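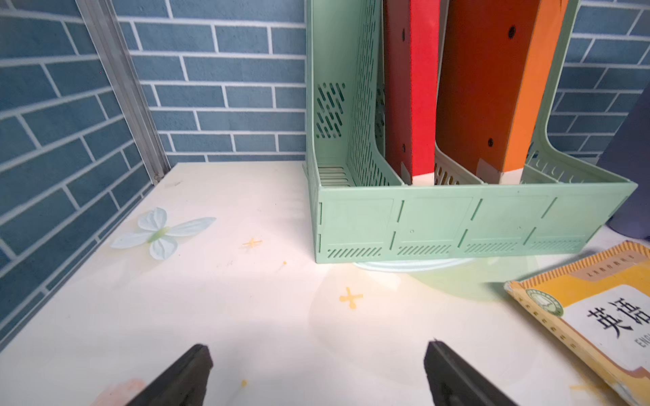 # Prornwood Transect Counts

Tabular records of butterfly counts from fixed walking routes at Prornwood, with the weather readings and habitat notes taken on the same walks. Maintained by the Nasero data group. Current release: 9 May 2026.

## Contents

| File | One row per | Format |
|---|---|---|
| `walks.csv` | completed or abandoned walk | CSV, UTF-8 |
| `counts.csv` | taxon per section per walk | CSV, UTF-8 |
| `sections.csv` | route section | CSV, UTF-8 |
| `taxa.csv` | taxon code | CSV, UTF-8 |
| `changes.txt` | edit to a published value | plain text |

`walks.csv` has 2160 rows. `sections.csv` has 26 rows and `taxa.csv` has 34. All files use a comma delimiter, a period as the decimal mark, and LF line endings. Text fields containing commas are quoted.

## Routes

There are two routes, Ko and Gikeno. Ko follows the field margins and the old drainage bank. Gikeno runs through open woodland and comes back along the power line cut. Sections are numbered in walking order and have kept their numbers since the first season. When a section is closed, its number is retired.

Section boundaries are marked on the ground with short posts. The post between Ko sections 6 and 7 was reset after the bank was regraded. Counts from before and after that change share the same section codes but do not cover exactly the same ground. Use the `boundary_version` field to separate them.

## Method

Walks follow a fixed-width belt method. The recorder walks at a steady pace and counts every adult butterfly within 2.5 m to either side and up to 5 m ahead. Butterflies behind the recorder are not counted. An individual that flies ahead and settles in the next section is counted once, in the section where it was first seen.

A walk is valid if all of these hold:

- start time is between 10:45 and 15:45 local time
- shade temperature at the start is at least 13 °C
- no rain falls during the walk
- wind is below Beaufort 5 in every section

Walks that fail a condition are kept in `walks.csv` with `valid = 0`. Their counts are kept too. Filter them out before computing any index.

Netting is allowed only for identification. Netted individuals are released in the same section and are not counted again.

## Fields

### `walks.csv`

- `walk_id`: integer, unique
- `route`: `KO` or `GI`
- `date`: ISO 8601
- `start`, `end`: local time, 24-hour
- `temp_c`: shade temperature at start
- `wind_bft`: highest Beaufort value on the walk
- `sun_pct`: mean of the section sun estimates, in steps of 10
- `recorder`: anonymous code
- `valid`: 0 or 1

### `counts.csv`

- `walk_id`: joins to `walks.csv`
- `section`: joins to `sections.csv`
- `taxon`: joins to `taxa.csv`
- `n`: integer, 1 or greater
- `certainty`: `c` (certain), `p` (probable)

Zero counts are not stored. To build a full matrix, cross the sections open on the walk date with the taxon list, left join `counts.csv`, and fill missing `n` with 0. Do not fill zeros for walks with a null `end`, as these were abandoned partway.

### `sections.csv`

- `section`: route code plus number, such as `KO07`
- `length_m`: tape measured, nearest meter
- `habitat`: one of `margin`, `bank`, `wood`, `cut`
- `opened`, `closed`: dates, `closed` is null if active
- `boundary_version`: integer

Where a boundary has moved, `length_m` and `boundary_version` give the current values. Earlier lengths are listed in `changes.txt`.

### `taxa.csv`

- `taxon`: four-letter code
- `rank`: `species` or `aggregate`
- `parent`: aggregate code, null if none
- `flight_start`, `flight_end`: expected week numbers

## Aggregates

Small whites seen in flight often cannot be separated at walking pace. These go under an aggregate code. The same applies to the small skippers and to worn female blues. Aggregate rows do not include the individuals recorded at species rank, so the two can be summed without double counting.

The share of blues entered as an aggregate falls over time as recorders gain experience. A rise in a single blue species in the early seasons should be checked against the aggregate before it is read as a population change.

## Known issues

1. Some early walks have no `sun_pct`. The field was not on the first version of the form.
2. Temperature was read from a dial thermometer on both routes until the digital units were issued. No correction has been applied.
3. Gikeno coverage is thin in spring. The lower path floods, and several seasons start late.
4. `certainty` defaults to `c` for paper forms where the box was left blank.
5. Detection differs between `wood` and `cut` sections. Raw counts should not be compared across habitats.

## Suggested use

The data suit within-route trends, flight period estimates, and teaching exercises on count data. They do not give absolute densities. For abundance indices, a Poisson or negative binomial model with site and season effects is a reasonable start. Report the number of valid walks next to any index value.

For bootstrap intervals, 1000 resamples by season give stable results on the common species. Scarce species need more, and the intervals stay wide.

## Loading

```python
import pandas as pd

walks = pd.read_csv("walks.csv", parse_dates=["date"])
counts = pd.read_csv("counts.csv")
valid = walks[(walks["valid"] == 1) & walks["end"].notna()]
df = counts.merge(valid, on="walk_id", how="inner")
```

## Updates

A full release is built each January after the season's forms have been entered and checked. Corrections between releases are appended to `changes.txt` with the old value, the new value, and the reason. Row identifiers are never reused.

## License

Data: CC BY 4.0. Cite as "Nasero, Prornwood Transect Counts" with the release date.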